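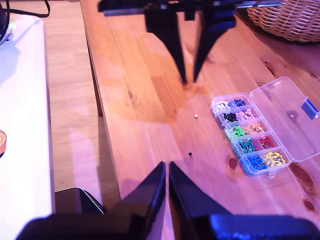
Notice Boards in Plarbridge: Frequently Asked Questions
Last updated August 2023

Where are the boards?
There are four public boards: outside the post office, in the library lobby, at the Dendley Road bus shelter and by the side door of Mabula Hall. The board inside the swimming pool is run by the pool, so ask at the front desk there.

Who can post a notice?
Anyone who lives, works or belongs to a club in Plarbridge or Dendley. You do not need to register. Businesses can use the boards too, but only one notice per business on each board at a time.

Is there a fee?
No.

How big can my notice be?
Letter size or smaller. Legal size is accepted for public hearings and lost pets. Anything larger is taken down and kept in the library office, Room 201, where you can pick it up during library hours.

How long will it stay up?
Write the date you posted it in the lower right corner. Notices come down after two weeks, or the day after the event if that is sooner. Undated notices come down at the next clearing. If you are still looking for a roommate or a ride after that, put up a new copy with a new date.

What should I use to attach it?
Push pins, one at each top corner. Please do not use staples, nails or tape. The bus shelter board has a hard backing that pins won't go into, so use the clips along its top rail.
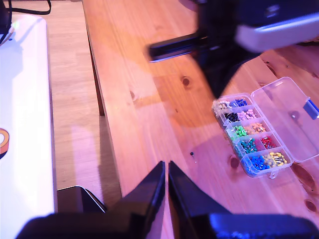 Rehema Laizer asked whether one notice can be pinned over another when the board is full and the older event has already passed. Yes, if the date on it is clearly past. Take the old notice down first and put it in the recycling bin. If the date can't be read, leave it alone and call the library desk.

Can I post something for sale?
Yes, on the post office and Mabula Hall boards. Use an index card and leave off your street address - a phone number or email is enough. Cars, boats and trailers are fine. Animals are not, except free kittens and puppies from a home litter.

Are political or religious notices allowed?
Meeting notices are fine if they give a time and place. Campaign posters are not.

The glass door at the post office board is locked. What do I do?
Ask at the counter for the key. It has a Holex tag on it. The lock sticks in cold weather and may take a bit of wiggling. Last December it was out of order for around two weeks, and if that happens again a sign will be taped to the door.

My notice disappeared early. Why?
Check the date and the size first. Wind takes a few from the bus shelter every month. If neither explains it, leave your name at the library desk and you can put up another copy.

Do I have to bring my own pins?
It helps. Spares are kept at the library desk, and loose ones should be handed in there.
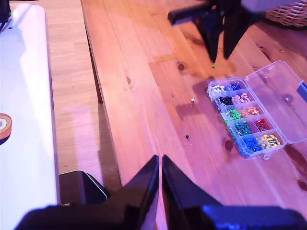
A green push pin and a clear compartment box with the lid open.

Can I get a copy of an old notice?
Only if it was for a public hearing. Those are kept in a binder at the library. Everything else is recycled.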